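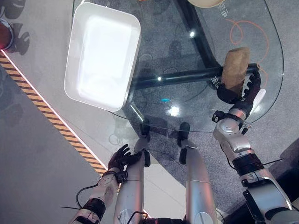 Corinne Halvey
Press Officer, Vekum

Vekum opens Humorstead sitting room in Prolholm with a free program on the low table

PROLHOLM, September 21, 2019 — Vekum, the home goods lending library, is opening its sitting room at Humorstead to the public with a free program called Set and Clear. The subject is the everyday work of getting a low table ready for company and putting it back in order afterward, and we couldn't be happier to finally have people in the room!

The program grew out of a survey we ran in July. We heard from 224 member households, and a great many of them told us the same thing: they like having people over, they own plenty of plates and trays, and they still end up with everything crowded onto one end of the coffee table while the guests hold their drinks. Several asked whether we could show a table being set in a real sitting room, at the height people use at home.

So we built the program around the Ryu table, one of the most borrowed pieces in our collection. It has a clear glass top in a teardrop shape on a black metal base, with a wide rounded end and a narrower one, and it behaves differently from a rectangle. Trays like the wide end. Bottles tend to gather wherever you put the first one down. We have had a lovely time moving things around on it.

Towels get more attention than you might expect. A rolled towel takes up little room, sits neatly on a tray and is easy to pick up with one hand, and visitors will practice rolling a few in different sizes. We have chosen brown and tan terry because our members ask for colors that forgive a coffee drip.
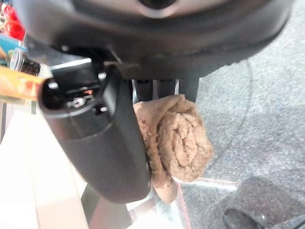

What visitors will do

Each session begins with the table and a plain white tray. Visitors bring over the groceries, drinks and plates from the sideboard and decide where they belong. There is no single right answer, and the groups in our trial sessions came up with arrangements we had never thought of. One put all the tall bottles at the narrow end and kept the tray for fruit. Another left the whole near side open for elbows and board games.

The groceries are ordinary on purpose: snack cans, sauce, bottled drinks, some round red fruit and a whole pineapple, which gets a plate of its own.
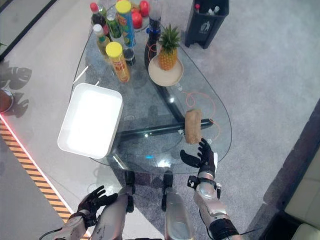 Once everyone is happy with the layout, the group clears it all again, and this half of the session has been the favorite so far. Tall things go first, then the plates, and the tray comes away last with whatever is left on it. Then the glass gets a wipe and the next group starts fresh.

Sessions and booking

Set and Clear runs for 4 weeks. Groups are limited to seven people so that everybody can reach the table, and there are 200 places in all. Admission is free and you don't need to be a Vekum member. Children are welcome with an adult.

Places can be booked at the Vekum desk in Prolholm or at the Humorstead front door. Members who want to borrow a Ryu table after the program can add their names to the waiting list at either location. Trays and towels can go home the same day.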